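起毛の大きい布もの、ドラム式で洗うと毛が寝ます
掲示板トップ > 洗濯・衣類の手入れ > 素材別

投稿者:skorkix
2/20/24
ターコイズ色の大きい起毛ものを洗っています。もらいもので洗濯表示のタグがなく、厚手のタオルなのかフリースの毛布なのかも分かりません。家ではひざ掛けにしています。
洗濯機はドラム式、容量8キロ。毛布コースで洗って陰干しすると、広い面の毛が一方向に寝て、折れていたところだけ毛が立ちます。手で払っても戻りません。色落ちは今のところ気になりません。
洗い方を変えれば防げるものか、乾いてから直すものか、経験のある方に聞きたいです。
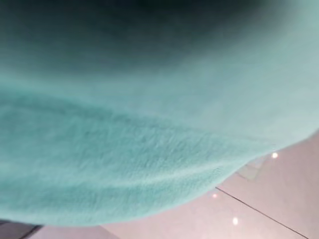

折り目のあたり。毛が乱れて筋になっています。

投稿者:フチかがり
毛が寝るのは脱水が長いからだと思います。ドラムの壁に押しつけられたまま回るので、折り目がそのまま残ります。うちは脱水だけ短くして、止まったらすぐ出して両端を持って振ります。これでだいぶ違います。
あと柔軟剤はどうしていますか。入れているなら量を教えてください。

投稿者:skorkix
柔軟剤はErnexというのを表示どおりの量で入れています。脱水はコース任せなので、何分か見ていませんでした。次に測ります。

投稿者:Unnur Kragh
脱水を短くするのには反対です。厚手の起毛は水を抱えるので、脱水が足りないと乾くまで時間がかかって、においが出ます。
毛並みは乾いてからブラシで直せます。洗う段階でどうにかしようとするより早いです。豚毛の洋服ブラシで、まず寝ている向きと逆に、そのあと元の向きに軽くかけてください。ナイロンの硬いブラシは毛が抜けるのでやめたほうがいいです。

投稿者:フチかがり
においは干し方の問題では。竿2本に渡して間に風が通るようにすれば、短い脱水でも冬のうちの廊下で乾いています。室温は16度くらいしかありません。
ブラシはフリースだったら毛玉の原因になりますよ。タオル地ならループが引っかかるし、どちらか分からないうちは勧めません。

投稿者:Unnur Kragh
表面の毛が切りっぱなしならループはないので引っかかりません。端を少しめくって裏を見れば分かるはずです。skorkixさん、裏はどうなっていますか。

投稿者:skorkix
裏も同じような毛で、根元がよく見えません。ループらしいものは指で探った範囲ではなかったです。
脱水を測ったら22分でした。思っていたより長いです。
洗濯機の置き場所も書いておきます。前開きで、ドアは本体の左側に開きます。 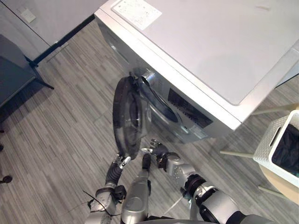 大物を出すときは右手で布を引いて左手でドアを押さえる形になり、引きずり出すうちに余計な折り目がつく気がしています。ドアの縁に布がこすれるのも気になります。同じような開き方の機種の人は、どうやって出していますか。

投稿者:grirkent
うちもドアは左です。かごをドラムの口のすぐ下に置いて、布の端を探さずに、かたまりのまま両手で落とします。広げるのは物干しの前に行ってから。濡れた毛布を端から引っ張ると、重みで伸びるし縁も傷みます。
それから入れるときも丸めないほうがいいです。びょうぶ畳みにして、折り山を奥に向けて入れてください。丸めて突っ込むと真ん中の折れがきつくなります。

投稿者:フチかがり
畳んで入れるのは賛成。ネットはどうですか。私は大判のネットに入れています。

投稿者:grirkent
ネットは使いません。説明書で毛布にネット不可となっている機種があるので、先に確認したほうがいいです。うちのがそうでした。

投稿者:ジャヤンティ
横から失礼します。リネン店のÞrastardóttirで働いていて、起毛の商品も扱っています。
毛が寝るのは柔軟剤の入れすぎのこともあります。表示どおりでも、毎回だと毛の根元に残って重くなります。一度抜いて、すすぎを1回増やしてみてください。
脱水については、短めで一度止めて、取り出して振って、また短くかける、という分け方を店では案内しています。続けて長く回すより折り目が浅くなります。
乾燥機は、表示が分からないなら使わないでください。化繊だった場合、熱で毛先が縮れると元に戻りません。

投稿者:Unnur Kragh
分けてかけるのなら納得です。合計の時間が足りていれば、においの心配は減ります。ブラシについての意見は変わりませんが。

投稿者:フチかがり
私もブラシは反対のままです。やるなら目立たない隅で試してからにしてください。

投稿者:skorkix
試しました。柔軟剤なし、びょうぶ畳みで入れて、脱水を分けて、かごに落として物干しまで運びました。
広い面の毛はまだ少し寝ていますが、折り目の筋は前より目立ちません。何が効いたのかは、まとめて変えたので分かりません。手触りは少し軽くなった気がします。
ブラシは隅だけかけてみて、今のところ毛玉はなし。5月にしまう前にもう一度洗うので、そのとき柔軟剤だけ戻して比べます。

投稿者:grirkent
しまうときは圧縮袋に入れないほうがいいですよ。うちのはそれで一年分の折り目がつきました。

投稿者:skorkix
圧縮袋を買うところでした。布の袋にします。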